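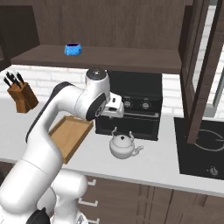

counter and wall shelf, tray stays out

Open shelf or more cabinets??

nga_q
Redoing the kitchen in June. Husband wants one long shelf over the counter, I want uppers with doors. Quote from Vatholm is 387 for the shelf, way more for cabinets. Anyone regret going open?

chaltu60
Yes. Grease. Everything on it gets sticky, I wash plates before AND after using them. Get doors.

ducvo
Disagree. Had ours 8 years, wipe it down Sundays, done. Chaltu do you run the fan? Sticky plates = no fan.

chaltu60
I run the fan. I also fry stuff lol

BinhP
Depends what you put up there. Daily bowls fine, they get used. Wedding china no. And find the studs, teh anchors they give you are junk.
Dark brown lowers against white brick look good btw, bar handles too. Wouldn't cover the brick with uppers.

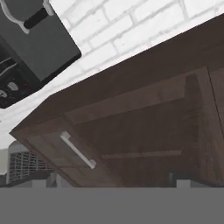

Re: Open shelf or more cabinets??

nga_q
ok but where does the cereal go

ducvo
Drawer. Deep one.

chaltu60
Cereal in a drawer, no thank you. Still say doors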